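Open day talk – speaker notes (Wernley hall, 1 June 2024)

Slides 1 and 2 – hello, thanks to Stumomberg for the room. Keep it short, they've been standing all morning. Phones off. Talk is 7 slides, questions at the end, NOT during (last time we ran over)

Slide 3 – why bedding
People expect nuts and bolts. Cloth is harder. No fixed shape, creases move when you touch them, an edge can hide under another edge. Pink sheet, folded blanket on top, two grippers. Ask the room – where would you grab it? Wait for hands. Someone will say the corner. Fine, but which layer of the corner?

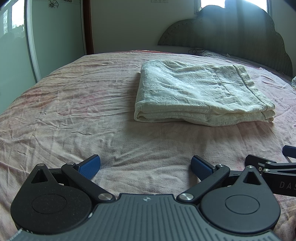
Slide 4 – the fingers
Blue pads, textured. Pass the spare pad round, get it BACK. Two fingers per gripper, so think pinching with mittens on. Hrytsenko project started with one hand only, moved to 2 in October. Say why: one hand drags, the other can hold.

Slide 5 – what to look for in the demo
Fold edge and the flap on the right. Tell them to watch the flap, not the arms. Everyone watches the arms. Second gripper comes in from the right, jaws toward the corner of the white cloth.
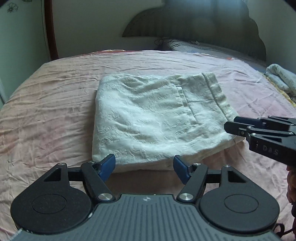 Also say slow is ok. We log every try, good or bad, 670 so far under Atadeo, and the bad ones get kept too. If a kid asks can it make my bed – no, not yet. Can it fold a shirt – diferent talk.

Slide 6 – numbers, skip if late. 102 of those tries were on thick blankets. Dont read the table out loud.

Slide 7 – demo groups. Front rows first, stay behind the tape, no flash please. Sign-up sheet by the door. Water!! Then questions.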